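Alline Storage Chest, 242 Liter

Home > Closet and Laundry > Off-Season Storage > Alline

In stock. Ships flat in one carton.
Maker: Kollerix
Finish: Altar gray or plain white
Warranty: 2 years

Overview

The Alline is a lidded chest for storing hats, scarves, sweaters and blankets between seasons. It has a rigid shell, a removable cotton liner and a gasket that runs the full length of the lid. The gasket keeps out dust and insects. It is not meant to make the chest airtight, and there is a filtered vent on each short side so that air can move through when the lid is closed.

The chest holds 242 liters with the tray removed. With the tray in place you lose a little depth, but the tray is the better spot for anything that should not carry weight. Most households will want to use it.

Who it is for

People who clear a hall closet twice a year and have nowhere good to put what comes out of it. It also suits small shops and costume rooms that keep last season's stock on site. Goods that have been on an open display for months pick up dust along the upper surfaces, and they should be brushed before they go into any closed container, this one included.
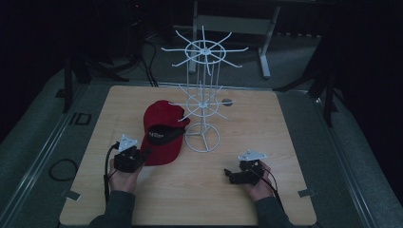 The shell is polypropylene with molded ribs on the inside of the long walls. The ribs hold the liner slightly away from the shell, so fabric does not lie flat against a cold surface. If the chest is kept against an outside wall, leave a hand's width of space behind it.

The lid is hinged and stays open at an upright angle. It can be lifted off completely by sliding both hinge pins toward the center. Do this before carrying the chest up or down stairs.

What is in the carton

Base panel
Four wall panels
Lid with gasket fitted
Hinge pins
Cotton liner with tie loops
Tray
Vent filters, 2
Label card and sleeve
Assembly sheet

No tools are needed. The wall panels slot into the base and lock at the corners with a quarter turn. The corner locks are stiff on first use. Press down on the wall while turning and they will seat.

Getting items ready for storage

Wash or clean everything first. Moth larvae feed on wool, cashmere, silk and fur, and they prefer fabric that has skin oil or food on it, even when the stain cannot be seen. Acrylic and cotton are much less attractive to them but will still be chewed if they are soiled or blended with wool.

Let washed items dry completely. Thick knits can feel dry on the surface and still be damp at the seams and in the ribbing. Give them another day on a flat rack if you are unsure. A humidity of around 50 percent in the room is comfortable for most textiles. A basement that runs damp needs a dehumidifier, whatever container is used.

Fold sweaters with the sleeves across the back. Put the heaviest at the bottom. Do not hang knits for long storage, as the shoulders will stretch. Scarves can be rolled or folded loosely, and a scarf with a fringe should be rolled from the plain end so the fringe is on the outside.

Stand structured hats on their crowns in the tray, or on their brims if the brim is flat and stiff. Baseball caps can be nested one inside another. Do not fold the front panels in. Knit beanies can go anywhere there is room, and a few of them tucked around a felt hat will keep it from sliding.

Plastic dry cleaning bags should be taken off before storage. They hold moisture and some of them yellow with age. Acid-free tissue is fine between layers, though it is only needed for silk and for light colors next to dark ones.

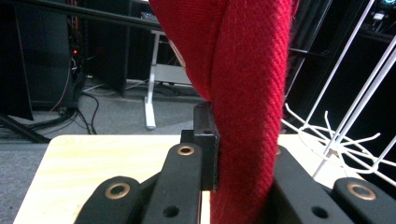 One buyer wrote to us that the liner had come out of the wash a little smaller than it went in, and that the tie loops no longer reached the corners. She had used the hot setting. We sent a replacement, and she asked that we put the washing instructions on the page where people would see them before buying. They are as follows: wash the liner cold, on its own, and line dry it. Do not put it in the dryer. The same instructions are sewn into the side seam.

She also asked whether the liner can be left out altogether. It can. The chest will work without it, but the vents are then open to the contents and the filters will need changing more often.

Cedar and other repellents

The underside of the lid has a shallow channel that takes cedar strips. Strips are not included. The Nyarko cedar strips sold on this site fit without trimming, and most other brands can be cut down with a handsaw. Cedar loses its smell over time. Sand the surface lightly and the scent will come back for a while.

Cedar discourages moths but does not kill an infestation. If you have found larvae or small holes in clothing, freeze the affected items in sealed bags or have them dry cleaned before putting them in with anything else. Vacuum the closet, including the gap along the baseboard.

Do not use mothballs in the Alline. The vapor softens the gasket and will mark the shell, and this kind of damage is not covered by the warranty.

Care of the chest

Wipe the shell with a damp cloth and mild soap. Do not use bleach or solvent cleaners on the gray finish. Change the vent filters once a year, or whenever they look dark. June is a practical time for it in most of the country, when the winter things have gone in and the lid will stay closed until fall.

The lid will support a folded blanket or a laundry basket. It is not a seat. Chests should not be stacked when full.

Shipping and returns

The chest ships by ground to all lower forty-eight states. Unassembled chests can be returned within 50 days for a full refund. Chests that have been assembled can be returned for store credit if all parts are present and the liner has not been washed. Keep the carton until you have decided, as the panels scratch easily without the dividers.

Replacement liners, filters, hinge pins and trays are sold separately and are listed under Parts. Liners made before March 2021 have cloth ties in place of loops. Both versions fit the current chest.

Related items

Nyarko cedar strips
Alline under-bed drawer
Alline replacement liner
Kollerix label sleeves, clear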